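Wiping Down, Stocking Up: A Morning in the Wendovent Break Room

I had walked past the break room at Wendovent plenty of times before I asked to spend a morning with the person who looks after it. She didn't want her name in the newsletter ("put the room in, the room did the work"), so she is simply our host here.

She starts early, with the table. "Everything begins with a clear surface," she told me, already folding a cloth over her hand. "I do the table first because I can't think about bottles while I'm looking at crumbs!"

The drinks used to live in boxes under the coat hooks, and people dug around in them like it was a yard sale. The metal shelving came over from the old Rarndale office last May, and she put it together herself with a borrowed wrench. "It took me 2 tries. I had one shelf upside down and I was so proud of it, too."

Her system is a pleasure to hear explained. New bottles go to the back, older ones come forward, and water stays where the shortest person on the team can grab it. Last year the room went through 3,180 drinks. She knows because she keeps a tally on a clipboard, and yes, I got to see the clipboard.

Cloths are the other big topic. She swears by soft ones and washes them without fabric softener. "Softener leaves a film. You wipe and wipe and you're just moving the film around." Does color matter? "It does to me. I like a pale green — it looks clean even when it's all scrunched up." 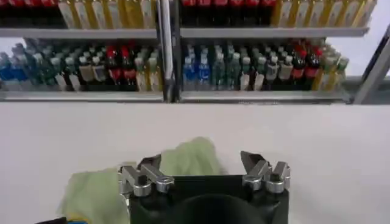 What Comes Next

She has her eye on a second unit for mugs and tea, and she's been comparing the Soren and the Wegener. The Soren has 4 shelves and fits beside the fridge. The Wegener is deeper, and she went back to it several times while we talked, holding her arms out to show me how far it would stick into the walkway.

"I'll probably get the Soren," she said. "But let me measure one more time."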